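Last updated: November

The district council at Usstead has proposed that councillors' attendance be recorded by a sign-in sheet at the start of each meeting and nothing else. The paper runs to two pages and was passed to members on a Friday, with the vote set for the following week. I think it should be rejected, and my grounds are mostly procedural.

Under the present rules a member is marked present if he or she is in the chamber when a vote is called. The clerk reads the names, the members answer, and the list is printed with the minutes. A member who arrives late or goes home early appears on some lists and is missing from others. It is a slow method. It does, however, produce a record of who was there when something was decided, and that is the only kind of attendance that has any legal effect.

The proposed method records arrival. A member who signs at seven and leaves at ten past would be shown as having attended the whole meeting. The vote would be entered as a total, for and against, with no names unless five members ask for them before the question is put. On a council where one group holds 29 of the 46 seats, the smaller groups could usually find five. The two members who sit for no party could not, and they represent Bolger and the eastern half of Wondside, where most of the contested planning cases of the last term arose.

The case for the change rests on time. The officers' paper says that 523 named votes were taken in the last full term and that each one delays business. It does not say by how much. No meeting was timed for the purpose, and no comparison is made with the time spent on points of order, late papers or the adjournments which both main groups ask for freely when it suits them. A figure for the number of votes is not a figure for the time lost. If the delay is serious it can be measured over a single quarter by anyone with access to the recordings.
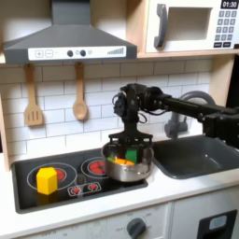
There is also the matter of what the record is used for. Allowances are paid on attendance. The six-month rule, under which a member who attends nothing loses the seat, depends on it as well. Both would still work under a signing sheet, and supporters of the paper are right to say so. But electors use the record for a third purpose, which is to find out how their own member voted on a road closure or a rise in charges. The paper deals with that in one sentence, stating that the information will remain available from members on request. A member who would sooner not be asked is hardly a sound source.

Hjørdis Engström, who leads the larger opposition group, has tabled an amendment which keeps named votes for the budget, for planning and for any change to standing orders, and allows totals for the rest. I have some sympathy with it. Most of the business on a normal agenda is noted or agreed without dispute, and reading out the full list of names to approve the previous minutes serves little purpose. The weak point is the drafting. "Planning" is not defined, and the sale of the Prokasine site, to take the obvious case, came before the full council as a property matter. Under the amendment as written, that vote would have gone down as a total.

A better form of words would turn the default round. Votes would be named unless the chamber agreed, without objection, to take an item on a show of hands. One member could then secure a named vote on anything, and routine items would pass as quickly as the officers wish. Standing orders would need a change to one clause. The signing sheet could be kept beside it for fire safety and for the allowance claims, provided that it also had a column for the time of leaving.

The group leaders have said that they will not apply a whip on the question. Under the current rules, the names will be read out when it is put.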